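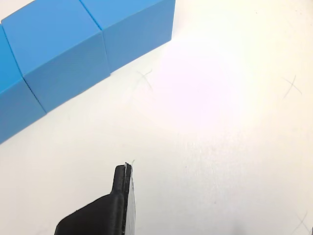

August, a little after seven in the morning, kettle on. Picking the dye notes up again after too long away, so forgive me if I repeat things that are already in the old book.

The Skaltton fleece is finally spun and skeined, and I am so pleased with it I keep going over to squeeze it! It came up loftier than I expected after that dreadful first scour (see the greasy page, you'll know the one). I weighed out 550 g for the madder bath and put 100 g aside with no mordant at all, so we have something to compare against when the arguing starts.

Alum went in last night at our usual strength. I let the pot come up very slowly, an hour and then some, and left the skeins in it until this morning. The water here is hard and I've always thought madder likes that, but the Mukum batch went brick when we wanted red, so I'm keeping the heat lower this time. If anyone wanders past the stove — please don't turn it up. I know it looks as if nothing is happening. It always looks like that.

Two skeins from the Kartha lot are in the same pot, tied with cotton string, one knot for the first spinning and two knots for the second. They feel drier in the hand and I suspect they'll take the color unevenly, though I'd be happy to be wrong. 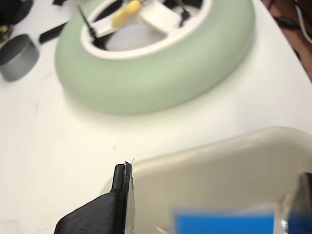

Afternoon, rinsing and drying

First rinse ran orange for ages, second one much better, third nearly clear. The main lot is a warm, slightly rusty red, closer to what I had in my head than anything we got last summer. Kartha two-knot is streaky near the ties (my fault, tied too tight, loosen them next time). The unmordanted skein is a sort of tired peach, and I rather love it.

Everything is out on the line on the shady side. Shade card number 1084 is for the main lot, and I've left a gap after it for the Udon cloth, whenever that gets here.

Still to do: save the exhaust bath, there's a soft coral left in it I'm sure. Snip a length of each for the window test and leave it up the full 365 days, please, even when it starts looking shabby. Order more alum. Wash the big spoon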